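We use cookies to remember your newsletter preferences. By continuing to read, you accept our cookie notice.

Robotics Club: Soft Things Are Hard to Hold

The Wamorlow robotics club spent the spring term on one problem: picking up objects that change shape when you squeeze them. Boxes and blocks went fine back in February. Stuffed toys and cloth did not, and the group decided to stay with them until the end of the school year.

Sushil Goel and Urmila Bhatt are running the sessions this term. Each student takes a turn with the hand-held gripper and works through a set of objects on the table. The job is to close on the object, lift it, move it and put it down in a marked spot. The club has logged 624 tries so far. Of those, 179 were with plush toys, which remain the least popular item on the list. 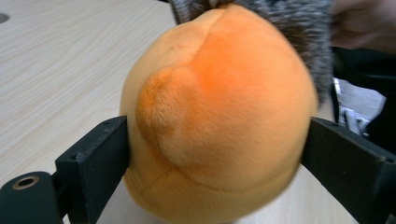

Part of the trouble is judging how far to close the fingers. With a wooden block you feel the stop right away. With a stuffed toy the fabric gives first, then the filling, and it is easy to let go too early or to squeeze until the toy pops out the front. Filippos Sarantis has been writing down where on the toy each grip was made — top, middle or bottom — and the middle is ahead by a good margin. Seams seem to help a little, but he wants more tries before he puts that in the report.

Santosh Bisht rewrote the logging sheet over the break. It now takes one line per try, and the old column for "other" is gone. Please stop writing in the margins.

The students will show their work at the Flostmont meet on June 2018's third Saturday. Four teams are signed up. The soft object round allows three minutes per team, and the judges bring their own objects, so there is no way to practice on the exact ones. Harish Bhatia is driving the van and needs permission slips by Wednesday.

We also still need stuffed toys. Any color is fine, larger ones especially, but please no loose buttons or batteries inside. Leave them in the bin outside Room 63 with your name on a tag if you want them back.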